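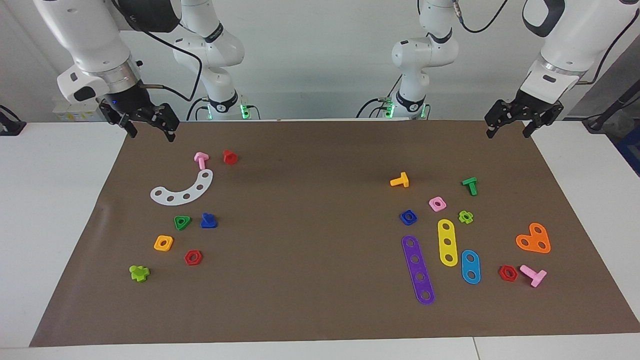 Surely the arms should be taught one at a time, a reader of the Illberg project pages once objected, as two of them learning together only doubles the muddle. The Uncombe method takes the opposite view, and it has been fairly well liked for it. It is a way of training a pair of robot arms to pick out and handle small parts that lie scattered on a table, and it was worked out at Illberg over a good many months, beginning in June with a much simpler set-up than the one used later.

The parts are colourful plastic toy construction pieces - nuts, perforated strips, a curved plate with five holes, a heart-shaped plate and so on - spread over a brown mat between the two arms. Toys may sound a humble choice, but they come in plenty of shapes, they are cheap to replace, and a dropped one does no harm to anybody.

Each training run is a single attempt by a human operator, who guides both arms throughout, even when only one of them has anything to do. The waiting arm is recorded just as faithfully as the busy one, and the people at Illberg have always been rather fond of this part of the idea. The full collection holds 3,677 attempts, split into 12 families by the kind of piece wanted, and most families have between 200 and 300 attempts in them, with a few far larger ones making up the rest.

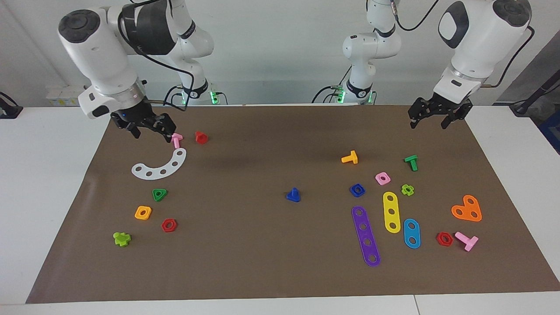 Why record an arm that is only hanging about, asked one comment under the first write-up, when it could be left switched off? The answer given was that a waiting arm still has to keep out of its partner's way, and that good waiting has to be learnt like anything else. Models trained without those recordings bumped into the other arm more often, above all near the middle of the mat.

The recordings are stored and replayed with Grimo, a small program written for the purpose. A later variant, usually called Ortner, keeps the same recordings but trims the long pauses at the start of each attempt. It learns faster, though it is a little clumsier with pieces lying on their sides, and both versions are still in use.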